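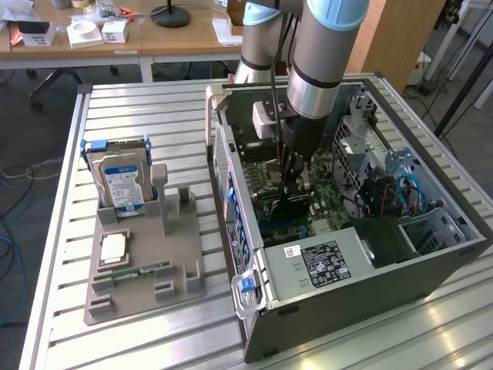

Mounir Belkadi told me to price the fixture before the arm, and I wish I'd asked him a month sooner. His point was that an arm comes with a quote, and the bits around it come out of your own pocket all year long.

So this is my little gallery from the Dutovance bench, where we're working out what a PC teardown cell will cost us! I've got 43 old towers on the first order, 180 more if it goes well, and a budget sheet that changes every time I open it.

Vusov and Wollel both quoted me on arms (Wollel wants 27 days to ship, Vusov was vague). Grippers are their own line — I'm putting down 2, so we have a spare.

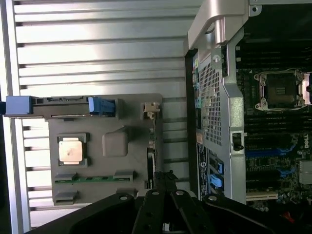
Processor and memory on the gray tray, with an empty socket over in the tower.

Trays are the line I keep bumping up. Every new tower model could mean a new layout, and Mugo charges per revision, so I'm leaving a fat cushion there until July. 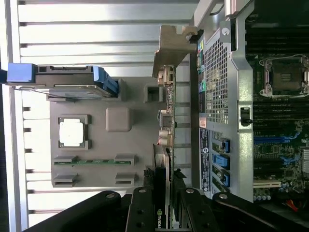 Blue drive carrier up top, graphics card farther down, and plenty of black gripper in front.

Next on my list is spare clips and a second quote for cabling.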